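How does a plane ticket get to you?

Imagine your family wants to fly to see your grandparents in August. Somebody sits down at a computer, types in two places and a date, and a list of flights appears. Each one has a time and a price. Where does that list come from?

One place for lots of flights

An airline owns or rents planes and sells the seats on them. It could sell every seat on its own website, and many seats are sold that way. But lots of people buy from a travel agent, or from a website that compares many airlines.

A travel agent can't ring every airline each time a customer walks in, so the airlines send their flight lists to a big shared computer system. The proper name is a global distribution system, or GDS for short. Think of it as a very large market where the things on the stalls are seats on planes, rooms in hotels and cars to hire. 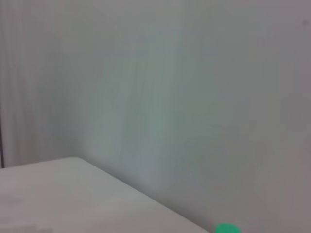
A seat on a plane can only be sold to one person, so the system has to keep checking what is left. Let's make up a small airline called Laltard, which flies from the town of Ibarra to the island of Skinduva. Its plane has 22 seats. Before anyone books, the list of passengers is as blank as a pale grey wall. When the first person books, one name goes on the list and one seat is taken away from the number for sale. Every agent who looks after that sees 21 seats left.

What happens when you press "book"

First, the agent's computer sends a message asking for the seat. The airline's computer checks that the seat is still free and answers. This usually takes a few seconds.

Next, the system makes a booking record. It holds the names of the passengers, the flight and a way to get in touch with them. The record has its own short code, made of letters and sometimes numbers. You may see it printed on a boarding pass.

Last comes the payment. Once that has gone through, the airline gives out the ticket. Nearly all tickets today are kept on a computer – the paper you print at home is only a copy of the details.
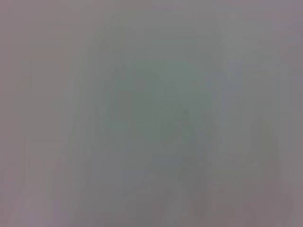

Why do prices change from one day to the next?
Airlines put seats on sale at several different prices. When the cheap ones are gone, only the dearer ones are left, and flights in the school holidays often cost more because so many people want them.

What if an airline is taken out of the system?

Sometimes an airline and the company that runs a GDS stop working together. They may disagree about money, or there may be another reason. The airline's flights then disappear from that company's lists.

The planes can still fly. People may be able to buy tickets from the airline itself or through a different system. But agents who use only the first system won't find those flights when they search, and the airline may sell fewer seats.
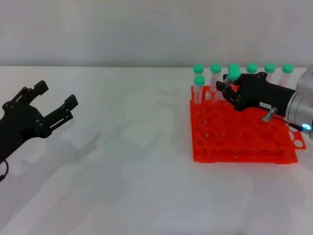 Words to know

Agent: a person or company that sells trips for airlines and hotels.

Booking: an arrangement to keep a seat or a room for you.

Fare: the price of a journey.

GDS: a shared computer system that shows and sells flights, rooms and cars.

Passenger: a person who travels in a plane, train, bus or car but doesn't drive it.

Written by Vasylyna Antoniuk
March 19, 2022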